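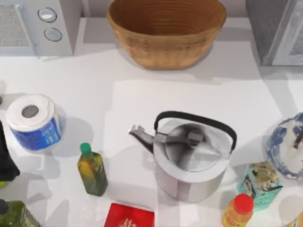
How often should the scene files for a simulated kitchen cell be checked? Once before every release and again after any change to the lighting or the object library.

Kincaid Kitchen Cell: Setup and Upkeep
Gallery page, Hesach Laboratory for Service Automation
Last revised 3/18/20

The Kincaid cell is the kitchen workstation maintained by the Hesach Laboratory in two forms: a physical bench in Room 141 and a rendered counterpart used for planning and rehearsal. The present page concerns the rendered counterpart. It is intended for staff and visiting students who will be asked to load the scene, confirm its condition and return it to its approved state after use.

Responsibility for the object library rests with Tobiloba Ogundipe. Questions about the camera model and the lighting should be sent to Tanko Oyelaran. Changes to either are recorded in the Flarkska log on the day they are made.

Countertop view, general arrangement
The stainless steel kettle stands in the middle of the counter, with the wicker bowl behind it and the paper towels to the left. The kettle is used as the reference object when the layout is restored.

Countertop view, shadows
Soft shadows fall from the items onto the white surface. An object with no shadow, or with a gap between its base and its shadow, should be reported before any planning run is started - in most cases its resting height has been saved incorrectly.

Countertop view, transparent and reflective items
The brushed body of the kettle and the small glass bottle of olive oil are the two items most affected by a change of renderer settings. Both are to be compared with the approved render at full size.

Countertop view, items at the border
Several items extend past the limits of the view, among them the red box at the bottom and the blue and white pot on the right. The border items are kept in the layout, and the camera is not to be moved to bring them in.

Restoring the approved state
Close all open planning sessions. Load the December layout from the Pumow server and wait for the library check to finish. The check takes 70 seconds on the laboratory workstations and longer over a remote connection. Render one still from the fixed camera and compare it with the approved view, beginning with the kettle and working outward. If an item has shifted, reload the layout; positions are not to be corrected by hand.

Replacing an object model
A replacement model is first tested alone on an empty surface. Its scale, mass and collision shape are entered in the log under the same name as the model it replaces. Ms. Ogundipe then approves the entry, and the earlier file is kept for 8 weeks.

Layout files are available to registered users through the Hesach front office, extension 137. Requests for access to the physical bench are handled separately.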